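Betreff: Re: [zollari-werkbank] Eine Dose für alles?

Hallo zusammen,

ich antworte mal unten zwischen den Zeilen und dann noch am Stück, sonst wird es unübersichtlich. Vorweg: Ich habe gegen Ordnung nichts einzuwenden. Ich glaube nur nicht, dass sie so zustande kommt.

Am 14. Juli 2019 schrieb Darcy Hiebert:

> Liebe Liste,
>
> nach dem Aufräumen in Undolberg möchte ich noch einmal für die
> offenen Kunststoffdosen werben. Mein Vorschlag: Wir geben die alten
> Sortierkästen ab und stellen auf jeden Tisch eine weiße Dose. Da
> kommt hinein, was gerade herumliegt, egal ob Zwinge, Klammer oder
> Pausenobst. Abends wird sie ausgeräumt, fertig.

"Abends wird sie ausgeräumt." Von wem? Mit demselben Satz haben wir im Dezember die Mado-Kästen eingeführt. Am Ende lagen darin drei angebrochene Tuben Leim und ein Handschuh.

> Bei Magagula gibt es den Satz für 103 Euro, das reicht für alle
> Tische und die Teeküche. Die Dosen lassen sich abwaschen, man sieht
> von außen, was drin ist, und mit Deckel sind sie stapelbar.

Zu jedem dieser Punkte weiter unten etwas. Die 103 Euro sind übrigens ohne Versand, ich habe nachgesehen.

> Probiert es doch einfach aus, bevor wieder alle dagegen sind.
>
> Grüße
> Darcy

So, jetzt am Stück.

1. Obst und Werkzeug

Das ist der Punkt, bei dem ich am wenigsten mitgehe. Eine Zwinge, die in Gebrauch ist, hat Fett auf der Spindel und meistens alten Leim am Bügel. Das ist für eine Zwinge völlig in Ordnung. Für einen Apfel, den jemand später aus der Hand isst, ist es das nicht. Abwaschen kann man ihn natürlich, nur macht das in der Pause keiner, ich auch nicht. Druckstellen kommen dazu: Ein Apfel auf einem Metallbügel liegt auf zwei, drei harten Kanten auf, und wenn die Dose einmal über den Tisch geschoben wird, sieht man das am nächsten Tag. Bei Orangen ist mir das mit der Schale etwas gleichgültiger, aber auch da fasst man beim Schälen erst außen an und dann innen.

Darcys "egal ob" stört mich also am meisten. Eine gelbe Schraubzwinge mit einem Apfel obendrauf ist für mich kein Ordnungssystem. Die Zwinge nimmt fast den ganzen Boden der Dose ein, und das Obst muss zuerst heraus, wenn jemand an das Werkzeug will. Wohin dann damit? Wieder auf den Tisch.
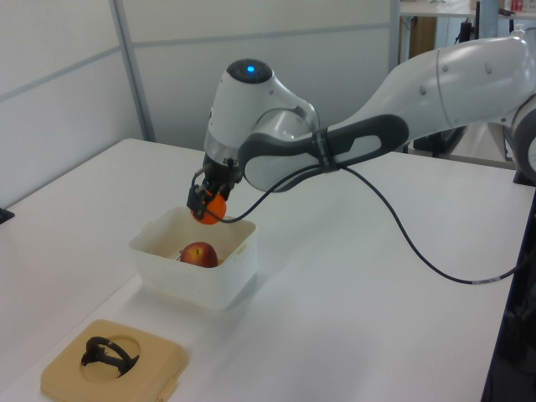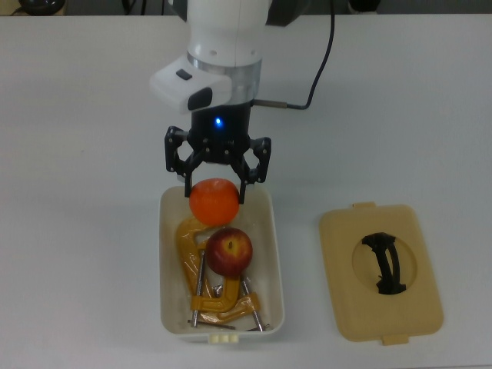
2. "Man sieht von außen, was drin ist"

Nur halb. Der Kunststoff ist milchig. Eine Tischplatte schimmert durch, einen roten Apfel erkennt man vermutlich auch. Aber ein dünnes silbriges Teil, das schräg am Boden liegt? Auf dem ersten Bild konnte ich selbst mit Blick in die Dose nicht sagen, was das neben dem Apfel ist. Vielleicht Besteck, vielleicht etwas aus der Werkstatt. Genau die Kleinteile, wegen denen wir ständig suchen, verschwinden in so einer Dose unter den großen Sachen. In einem Sortierkasten sind sie wenigstens in einem Fach, auch wenn es das falsche ist.

Wer unbedingt Dosen will, soll bitte flache nehmen und sie nur in einer Lage füllen. Dann brauchen wir allerdings mehr davon, und die Rechnung mit den 103 Euro stimmt nicht mehr.

3. Die Deckel

Mit Deckel stapelbar, schreibt Darcy. Auf demselben Bild liegt vorne links ein beiger, quadratischer Deckel mit einer runden Vertiefung, und in dieser Vertiefung liegt ein schwarzes Teil, irgendein Ring mit Zinken, ich tippe auf eine Klammer oder einen Haken. Ob der Deckel überhaupt auf die weiße Dose passt, sehe ich dem Bild nicht an. Ich sehe ihm aber an, dass ein Deckel eine prima Ablage ist. So ging es uns auch mit den Deckeln der Mado-Kästen: Sie wurden zu Untersetzern, Schraubenschalen und Malpaletten, und gestapelt hat man dann die Kästen ohne Deckel, schief.

Falls bestellt wird, würde ich die Deckel gleich weglassen und nachfragen, ob es ohne billiger wird.

4. Gewicht und Platz

Ich habe eine leere Dose aus der Teeküche auf die Briefwaage gestellt: 278 Gramm. Mit einer mittleren Zwinge darin hebt man sie noch gut mit einer Hand, mit zweien fängt sie an, sich am Rand durchzubiegen. Das mag bei den Dosen von Magagula besser sein, das weiß ich nicht. Im Katalog steht zur Wandstärke nichts, und "robust" steht dort bei allem.

Außerdem steht so eine Dose mitten auf der Arbeitsfläche. Wer ein längeres Brett verleimt, räumt sie als Erstes zur Seite, und zur Seite heißt bei uns Fensterbank. Die ist jetzt schon voll.

5. Was ich stattdessen machen würde

Zwingen an die Leiste an der Wand, wo sie früher hingen. Die Leiste ist noch da, es fehlen nur Haken, und Haken haben wir.

Für das Obst eine Schale in der Teeküche. Dort liegt auch das Messer, und dort ist das Waschbecken.

Eine einzige Dose pro Raum für Fundsachen, mit einem Zettel daran. Was nach 28 Tagen noch drinliegt, kommt in die Verschenkekiste. Über die Frist kann man reden.

Die Sortierkästen behalten wir bis zum nächsten Treffen. Wenn sie erst einmal abgegeben sind, bekommen wir sie nicht zurück, und neu kosten sie mehr als die Dosen.

Darcy, du schreibst, wir sollen es einfach ausprobieren. Von mir aus: ein Tisch, zwei Dosen, eine fürs Werkzeug und eine fürs Essen, und danach schauen wir hinein, was tatsächlich wo liegt. Meine Zwingen lasse ich solange an der Wand. Bitte bestell vorher noch nichts, auch wenn das Angebot angeblich nur kurz gilt. Solche Angebote kenne ich, die kommen im Dezember wieder.

Wer noch Haken zu Hause hat, gern die großen mit Holzgewinde, bringt sie bitte mit nach Undolberg. Die kleinen aus der blauen Schachtel halten die schweren Zwingen nicht, das haben wir schon versucht.

Gruß aus der Werkstatt
M.

--
zollari-werkbank, Liste für Werkstatt und Teeküche in Undolberg
Abmelden: leere Nachricht mit dem Betreff "abmelden" an die Listenadresse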